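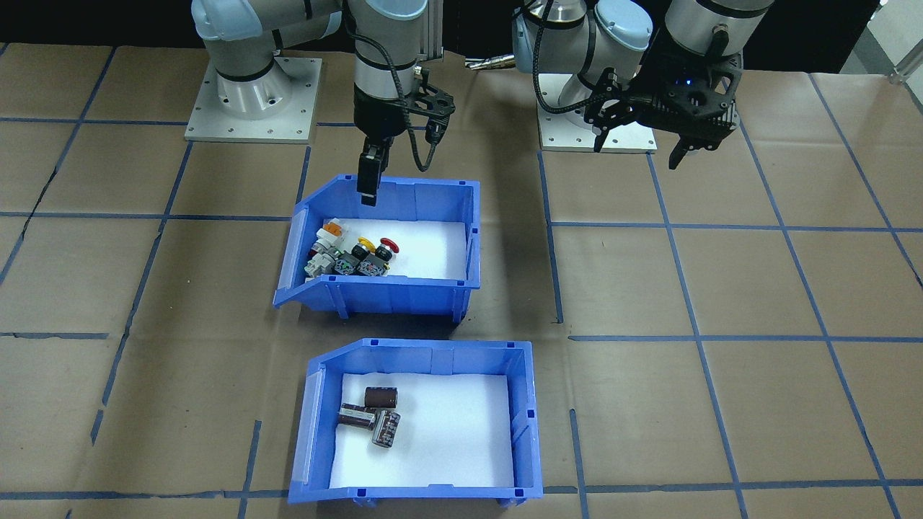 Blue bin with a white foam liner, on a paper-covered bench marked off with blue tape.

How to Line a Parts Bin and Lay Out a Bench Top

Small open-front bins are hard on anything that scratches, and a bare bench top is hard to keep in order. Both can be fixed in an afternoon with foam sheet, brown paper and a roll of blue tape.

What you need

Plastic bins with a lowered front lip
White foam sheet
Brown paper on a roll
Blue tape
Tape measure, utility knife, metal straightedge

I buy the paper from Wolgate. The foam is the thin grade from Vonard, but any soft closed-cell sheet will do.

Covering the bench

Clear what you can and wipe down the top. Roll the paper out from one end and let it sit for 15 minutes or so to lose its curl. Where something is bolted down, cut the paper to fit around the base and tape the cut edge. Pull the sheet snug before you fasten the corners — a wrinkle left now will be there until you change the paper.

Marking the grid

Decide on the size of your squares from the largest bin you use. Mine measures 348 mm front to back. Put pencil ticks along two opposite edges of the bench, then run the tape from tick to tick. Lay all the strips in one direction first, then cross them. Press down the crossings with your thumb. Do not stretch the tape as you go or it will creep back and lift at the ends.

Lining the bin

Measure the inside floor at the bottom, not at the rim. Most bins taper, and a piece cut to the rim size will buckle. Cut the foam 2 mm oversize and push it in back edge first. If the side walls are ribbed, trim a little at a time until the sheet lies flat. Stop the foam short of the front lip so parts don't catch on it when you reach in.

No glue is needed. A friction fit holds well and lets you lift the sheet out to shake off grit.

Upkeep

Change the paper when it tears. The set I put down in January lasted until last week. Foam lasts longer, but replace it once it stays dented.

Updated Saturday, June 11, 2022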